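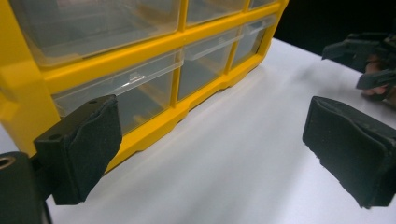
Battery life was measured on six pocket radios, each played at half volume until the sound stopped. Spare cells were sorted by age in a yellow organizer with clear drawers. The Joronon ran longest, at 162 hours, and the Gilley stopped after 50.
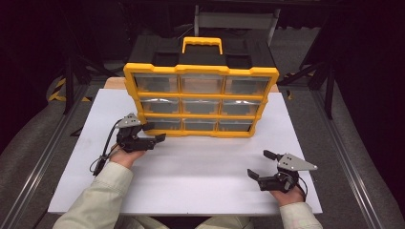

Figure 3. Storage organizer, front view.

Shuzhen Xiao repeated the Gilley run in February with new cells. The result did not change.

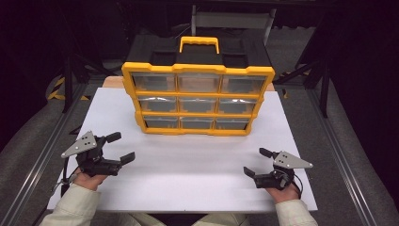
Figure 4. Organizer with carry handle.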